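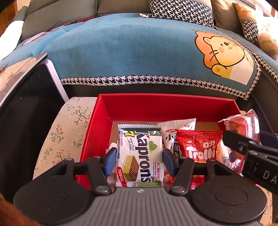
A packet of Kaprons matcha wafers standing in a red box.

Search this site Go

Snack swap moves to June

The spring snack swap has a new date. The hall at Lachance is having its floor redone, and the work will run longer than the building office first told us. We will hold the swap in June instead, in the same hall, with the same rules as last year and two small changes explained in this item.

For those who have joined since then, the swap is simple. You bring packaged snacks from a store you like, put them on the tables, and take home the same number of packages that you brought. Most people bring five or six. Last year the tables filled up early and there was a long line for the rice crackers, so we are opening the doors half an hour sooner.

The first change is the fee. It goes up to $2 a person, paid at the door in cash. That covers the hall and the tea. Children under ten still get in free and may swap on a parent's ticket.

The second change is the limit on numbers. The hall is allowed 100 people at a time under its new permit, and we had more than that at the busiest point last year. Sheldon Doucette will keep the list. If you plan to come, put your name down with him at the Gristico front desk or leave a note in the club mailbox. Names go down in the order they come in.

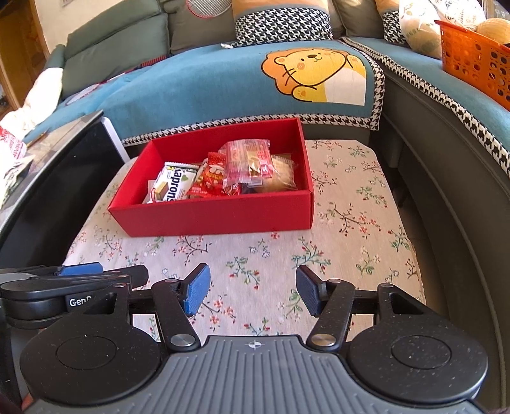

What to bring

Everything must be sealed, in its original package, and not past its date. Homemade food is lovely but we can't take it at the swap. Please save it for the potluck.

If the label is in a language other than English, write the name of the snack on a slip of paper and tape it to the package. Add anything a person with an allergy would want to know, mainly nuts, milk, eggs, wheat, shellfish and sesame. Josée Paquette has offered to help with French labels, and she is looking for people who read Chinese, Korean or Portuguese to sit with her at the label table for the first hour.

Meat snacks were new to many of us last year and they went quickly. Poultry, jerky and dried fish all get a table of their own this time, next to the kitchen door, so that members who don't eat meat can skip it.

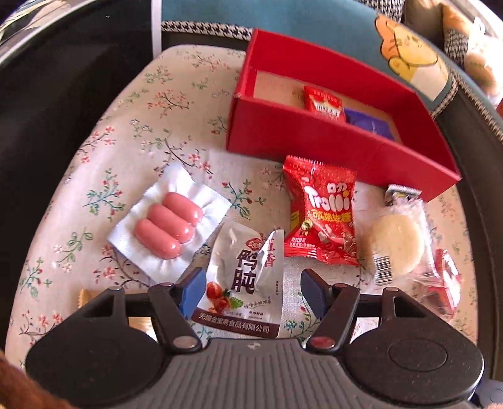
Sweets and wafers will be along the back wall, and chips and crackers in the middle. Drinks are not part of the swap. Cans are heavy, and last year we were left with several that had to be carried back to the Prurnska store room.

Anything still on the tables at closing goes to the after-school room, as before. If you would rather take your own leftovers home, put your initials on the bottom of each package and collect them before the tables are cleared.

Parking is on the street or in the lot behind Lachance. The side gate will be locked.

30 Mar 2023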